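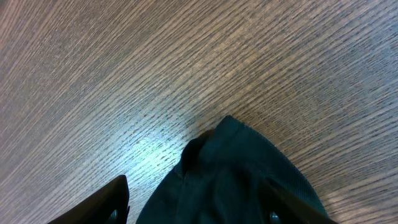
Figure 3. Crumpled garment on the tabletop with the two gripper fingers at its base, wrist camera.

Home Journal Projects Datasets Contact
December – Trelix group
14 shares 2 comments

4.2 Grasp selection from crumpled states

Each trial begins with one garment dropped on the table. The policy, which we call Arkach, has to find two points that will let the cloth be spread. We ran 408 trials in all, of which 313 ended with a grasp that the spreading stage could use. Most of the others failed at the first pinch, where the fingers took hold of a fold and missed the edge.

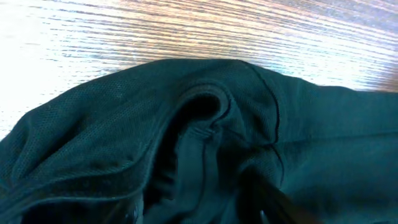

Hems and seams are the most useful cues at close range. Mesh fabric is harder than plain knit, as the small holes give a strong texture that the edge detector can mistake for stitching. We therefore trained the wrist encoder on close views only and left the wider views to the head camera.

4.3 Spreading with two arms
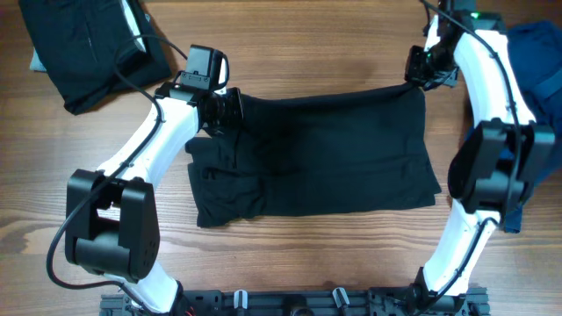
Once both grippers hold the cloth, the arms move apart until the top edge is taut. The lower part is often still bunched at this stage – we count the trial as spread only when over 65 per cent of the garment's known area is visible. The Obradović baseline uses the same threshold, so the two methods can be compared directly in Section 5.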